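Marker cube pose drifts when the plant is in view

Yogesh Singhal

I'm tracking two hand-held grippers from a head camera. Each one carries a cube with square markers. Poses are steady until a gripper picks up our potted plant by the round marble table, then the right one jumps. Out of 3,336 images I lose the cube in 185. I'm using Resesel for detection with default settings.

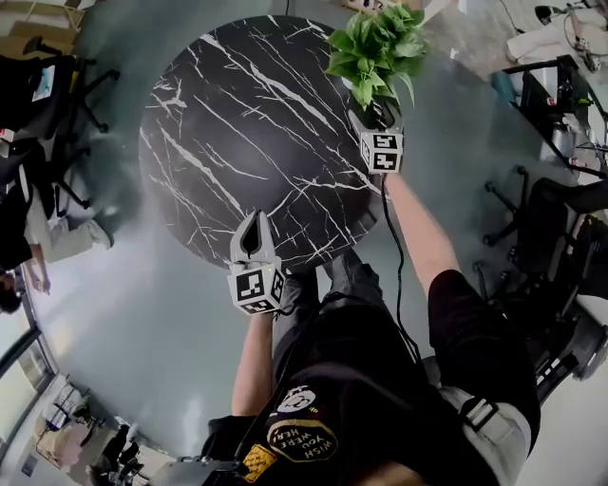 Starnell
Check your thresholding window first. Glossy leaves next to a white cube push the local average around and the corners shift. I had the same thing and a smaller window fixed most of it.

Rizk
Agree on the window, but a single visible face is also ambiguous. The solver gets 2 answers and flips between them. Fit all the cube's markers as one rigid body and reject any pose that disagrees with the last one. Do you have gripper cameras too?
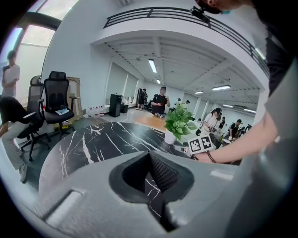 If so, run visual odometry on those and use the cube only to correct drift. Mask out the gripper housing first -- it moves with the camera and the tracker will treat it as static background. People walking behind the table cause trouble too, so keep your outlier rejection strict.

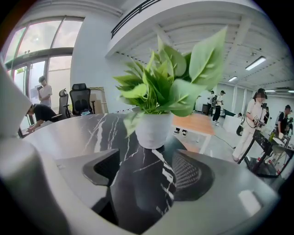

Settings to try

Ralix
just recalibrate the head camera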